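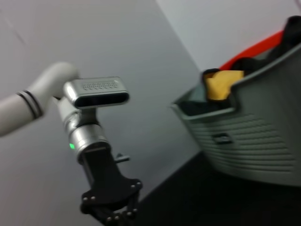

The Basket in the Corner

Grernine magazine, Home and Household

The laundry basket is seldom given much thought at the time of purchase. It is chosen quickly, placed against a wall and expected to serve for years. A household survey carried out by Kusura in February received 2,000 replies, and 71 percent of those who answered could not recall when their present basket had been bought.

The plain gray plastic basket, with ribbed grooves along the side and a handle cutout, remains a familiar type. Ribbing helps to stiffen a thin wall – a full load of towels places considerable strain on the sides. A cutout handle leaves nothing on the outside to catch on a door frame, although a small opening can be uncomfortable for larger hands.

Stekeo, a housewares retailer with 17 stores, advises customers to measure the intended corner before buying and to allow space for lifting. The Halilović laundry on Mill Street, which keeps 100 baskets in service, washes each one monthly with dish soap and warm water. Baskets with cracked rims are withdrawn, as a rough edge will pull threads from knitwear.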